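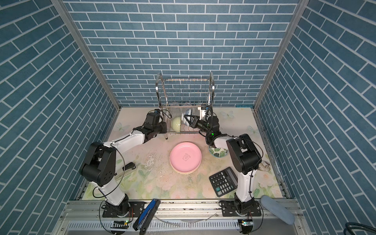

Areeba Naqvi told me over the phone that she'd given up on matching her kitchen paper years ago, and would we please, please bring back the blue brick. So we did! I'm happy to announce that Tokwood's brick-pattern wallpaper returns to the Bramel shop this June, along with 20 other patterns you've been writing to us about.

I've been running the wallpaper side of Tokwood since we were cutting samples on my dining table, and I've never had a mailbag like this one. We got 309 letters and emails after we dropped the old range (I read every one, some of them twice). Most of you wanted the bricks. A surprising number wanted the ferns, and those are coming back too, in a softer green than before.

What's new? The paper is a bit heavier, so it forgives you when you slide it around to line up a seam. Rolls are 51 cm wide and sell for $40 each, same as before. Gaëtan Bouvier redrew the patterns by hand from our old sheets, which took him most of the winter and a frightening amount of coffee.

"I left the grout lines a little uneven," Gaëtan says. "Straight ones looked like graph paper to me."

We're opening early for it, too. Come by the Bramel shop on Thursday from 8 a.m. and Thảo Tôn will be showing how to paper around outlets and into corners, with free offcuts to practice on at home. Our Stikton shop gets its rolls the week after.

Samples are free by mail, up to four per household. For samples or press questions, ask for Shazia Butt at the Bramel shop.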